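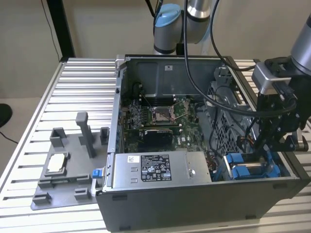

图1 工作台:侧放的台式机箱,左侧灰色夹具板上放着处理器,上方和右侧为两台机械臂

用手教机器人装处理器:遥操作示教采集项目报告
6月 Trollthorpe小组 执笔:小组全体

一、我们想做什么

装一颗处理器,熟练的人几秒钟就完成了:拿起来,看一眼方向,轻轻放下,压好拉杆。可是让机械臂来做,光是“轻轻放下”四个字就够我们忙一个学期。

本项目的目标很具体:由人通过遥操作带着机械臂,把处理器从夹具里取出,放进主板上打开的插座,同时把整个过程记录下来,作为后面训练模仿学习策略的数据。选这个任务有两个原因,一是它接近真实的拆装维修,拆旧机器、换零件都用得上;二是它对位置和姿态都很敏感,示教得好不好,数据里一眼就能看出来。我们组里有三个人自己装过电脑,开题的时候信心特别足,觉得两周就能采完。后来的进度表改了四版。

机箱我们没有用专门做的假件,用的是一台真的台式机,主板上印着DELL字样。真机箱的好处是“脏”:有线,有散热片,有硬盘托架,金属壁还会挡手。夹爪要从这些东西中间下去,示教的人就得认真想路线,这正是我们想让数据里包含的东西。

二、工作台与夹具

工作台是铝型材槽面,机箱侧放,开口朝上。槽面的好处用过就知道,想固定什么,在槽里塞螺母拧上就行,调位置也快。

处理器放在机箱旁边的3D打印夹具板上。板子左边有一个凹下去的座,处理器就躺在里面,银白色的顶盖朝上。夹具一共打了6版。第1版的凹座太深,夹爪的指尖够不到处理器的侧边;第2版改浅了,结果夹爪一碰,处理器就跟着转。第3版和第4版都在跟公差较劲,打印件冷却以后会缩,图纸上的尺寸和卡尺量出来的总对不上。第5版终于能稳定夹取,第6版只是把边角倒圆,顺便把板子下沿的两个小挡块加高了一点,放板子的时候好对齐。

这里要记一笔给下一届的同学:打印件的层纹方向会影响凹座侧壁的摩擦。我们一开始完全没有想到,换了打印方向之后,取件时的卡顿少了很多。

三、遥操作方式

我们试了两种示教方法。

第一种是直接拖动。机械臂切到零力模式,人用手抓住腕部,带着它走一遍。优点是上手快,第一次来的同学五分钟就能把夹爪带到插座上方。缺点在最后几毫米:手一抖,末端就跟着抖,而且人的手臂挡住视线,自己也看不清处理器到底对没对准。

第二种是主从遥操作。操作者坐在旁边的桌前,握着一个小号的主手,从端机械臂按比例跟随。控制程序叫Jollamby,是在上一届同学留下的代码上改的,我们给它加了一个“慢速档”,踩下脚踏以后,主手动得多,从端动得少。加了这个功能的那天下午,大家轮流试,实验室里一直有人喊“再让我来一次!”,因为手感真的完全不同,原来悬在插座上方怎么也落不准的夹爪,忽然就听话了。

比较之后,正式采集全部用主从方式,直接拖动只用来录大致的避障路线和示范给新操作者看。

延迟的问题也要说一下。最早主手和从端之间走的是实验室的公共网络,中午人多的时候,从端会一顿一顿的。操作者感觉到顿挫,就会下意识地多推一点,等画面跟上来已经推过头了。改成网线直连以后,这个毛病基本消失。如果只能改一件事,我们会建议先改这件。

四、采集流程

一条示教从机械臂回到起始位姿开始,到夹爪松开并抬离插座结束。中间分成四段,由操作者按键打标:

靠近。夹爪移动到夹具上方,张开。
取件。下降,夹住处理器两侧,垂直提起。
转移。越过机箱边沿,到达插座上方。
放置。转入慢速档,对齐缺口方向,下放,松开。

插座的拉杆在每条开始前由人手动抬好,放完之后压拉杆的动作不在本次采集范围内。这个决定讨论了很久。压拉杆需要的力比放置大得多,单臂做的时候主板会被带得晃动,最好有另一只手扶着。双臂协同我们很想做,但时间不够,就留到后面了。

每条数据记录的内容有:关节角、末端位姿、夹爪开度、主手指令、分段标记,以及固定相机的视频。时间戳统一由主机打。第一周我们让各设备自己打时间戳,事后对齐,结果视频和关节数据差了好几帧,那一周的数据全部作废,心疼了很久。

操作者共8人,每人先练习一个小时再开始正式录。练习用的处理器是一颗坏的,随便掉。正式采集时每个人连续做的时间不超过四十分钟,超过以后动作会明显变急,这一点从速度曲线上看得很清楚。

五、数据情况

整个学期录下来的有效示教是257条。“有效”的判定标准是:处理器平放在插座内,方向正确,夹爪松开后不带起处理器,并且中途没有碰到机箱金属壁。最后一条是后来加的,早期有些示教虽然放进去了,但是夹爪在边上蹭了一路,我们不希望策略学到这个习惯。

每一条都由两位同学分别看过视频后打分,意见不同的再找第三个人看。看视频是最枯燥的一环,可也是收获最大的一环。比如我们发现,好的操作者在放置之前会停一下,停的时间很短,停完再下放;不熟练的操作者没有这个停顿,边平移边下降,于是处理器常常斜着碰到插座边。后来我们把“先停,再下”写进了操作说明,新操作者的进步快了很多。

还有一件有意思的事:同一个任务,不同的人走的路线很不一样。有人喜欢把夹爪抬得很高,从上面直直落下来;有人贴着机箱边沿过去,路程短,看得旁边的人直冒汗。模仿学习里常说示教的多样性有好有坏,我们这次算是亲眼见到了。为了不让路线过于分散,后期规定了一个最低通过高度,低于这个高度的转移段不收。

六、初步训练结果

我们用一个比较小的模型做了行为克隆,输入是相机图像和关节状态,输出是接下来一小段动作。训练跑了几轮,还谈不上调优,先说观察到的现象。

靠近和取件学得最快,换了夹具板的摆放位置以后仍然能找到处理器,当时全组都鼓掌了!转移段也还可以,偶尔会犹豫,在机箱边沿上方来回摆一下。放置段最难,策略常常能到插座正上方,却在角度上差一点点。我们的判断是图像分辨率不够,缩小后的图像里处理器的缺口几乎看不见。用只含放置段的数据单独训练了一版,情况有改善,但是条数太少,还不能下结论。

我们没有让策略在真插座上反复试放,针脚太容易弯。测试时在插座上盖了一层薄的打印垫片,外形和插座一致,放歪了也不会损坏主板。这个垫片的造型文件和夹具文件放在一起,需要的同学可以直接打印。

七、经费

项目自费部分合计1,590元,主要花在打印耗材、二手处理器、脚踏开关、网线和型材配件上。机械臂和主机由实验室提供,不计在内。二手处理器比预想的便宜,打印耗材比预想的贵,主要是第3版和第4版夹具打废了太多。

八、问题与体会

光照比我们以为的重要。机箱里面金属多,下午的阳光斜着照进来,处理器顶盖上会有一大片反光,操作者看屏幕时找不到边。后来拉上窗帘,只用顶灯,画面稳定下来。

线缆管理也花了不少工夫。机械臂的线垂下来,运动时会扫过机箱上方,有一次把机箱里的一根线勾了起来,那条数据只好删掉。之后每次开始前都要有人检查一遍线的走向,检查表贴在电脑旁边。

力反馈是最大的遗憾。主手没有力反馈,处理器碰到插座的那一下,操作者手上什么也感觉不到,只能靠看。大家普遍反映,放置时会不由自主地屏住呼吸。我们试过一个替代办法,把腕部的受力换算成声音,受力越大音调越高。听起来有点傻,效果却意外地好,有两位操作者后来离了声音就不愿意录。可惜这个功能做得晚,只有最后一批数据用上了。

在示教之前,我们都以为难点在算法上。做完之后,组里意见很一致:一条干净的示教本身就值得花心思,夹具、灯光、网线、操作者累不累,样样都会写进数据里。看着自己带机械臂做过的动作,过几天由它自己重新做出来,连那个小小的停顿都学会了,真的非常开心。

九、后续计划

下学期准备做三件事。先把声音提示作为标准配置,补采一批放置段。再在腕部加一个小相机,解决缺口看不清的问题。双臂部分从压拉杆开始,一只臂扶住,一只臂下压,主手要再做一套,图纸已经画了一半。

另外,内存条和硬盘托架也在考虑之中。托架的把手大,好夹,适合给刚接触遥操作的同学练手;内存条需要两端均匀用力,估计又要打很多版夹具。

夹具模型、Jollamby的修改说明和操作检查表都放在课程共享盘的项目文件夹里,借用主手请提前一天在登记本上写好时段。

相关报告
Hao平台入门:零力拖动示教的参数设置
Grernus夹爪指尖的打印与更换
用脚踏切换遥操作比例:一次小改装
示教视频怎么打分:评分表与常见分歧
Trollthorpe小组中期检查记录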